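Sleep and Your Schedule: notes for session 4
December | posted by your instructor

We use cookies to remember your settings. Accept or manage preferences.

Okay, picking up where we ran out of time. We'd gotten as far as the body clock, and a few of you wanted to know why you can feel wide awake at 11 p.m. after yawning your way through dinner. Two things are going on at once. Sleep pressure builds the whole time you're up, like a tab at a diner, and the clock runs its own schedule on top of it. In the early evening the clock pushes back pretty hard against the pressure, so you get a second wind (I get mine right when I should be doing dishes).

Caffeine blocks the signal for sleep pressure but doesn't pay the tab. It also hangs around for hours — a late afternoon cup can still be working when you turn out the light. If you're keeping the Fimham sleep log, please write down coffee, tea and soda, and put the time next to each one. "Some coffee" doesn't help me much!

Now the bedroom part, which I always enjoy. Your body needs to drop its temperature a little to fall asleep and stay there, so a cooler room usually wins. Light matters too, morning light most of all, so open the curtains before you look at your phone. And try to keep the bed for sleeping. If you do your homework, your bills and your chores on it, your brain gets mixed messages about what the place is for.

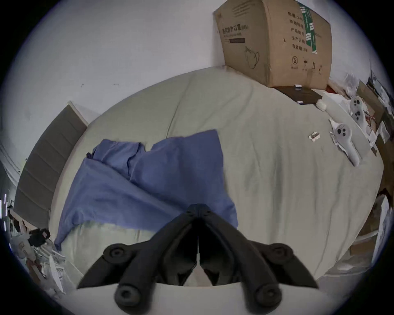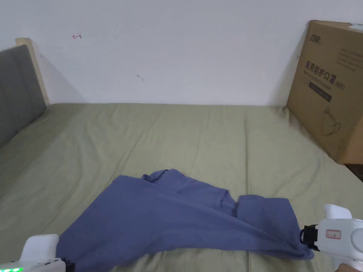
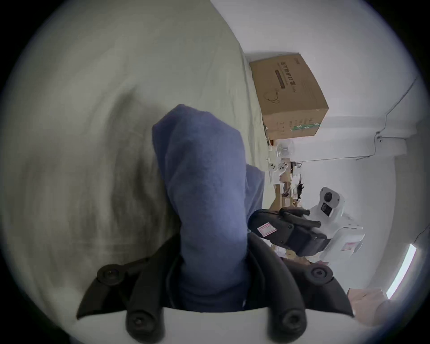 Blue fabric in all three; the green sheet shows in the first two.

Back to naps, because I promised. Short ones are great, and I mean short. Once you slide into deep sleep, waking up feels awful, and you may be groggy for a good while afterward. Early afternoon is best. Naps after dinner steal from the night.

Weekends: sleeping in for 2 hours is a bit like flying a couple of time zones west and then flying home before work. Lots of us do it, me included, but notice how the first night back feels.

For next time, read the Arodier packet through page 6 and skip the box on dreams, we'll do that together. Bring at least four nights of your log, even if they're messy. Messy is fine, I'd much sooner see real nights than tidy ones. We're in room 364 again, and the side door sticks, so give it a push.

Get these notes by email: sign up for the course newsletter. Unsubscribe at any time.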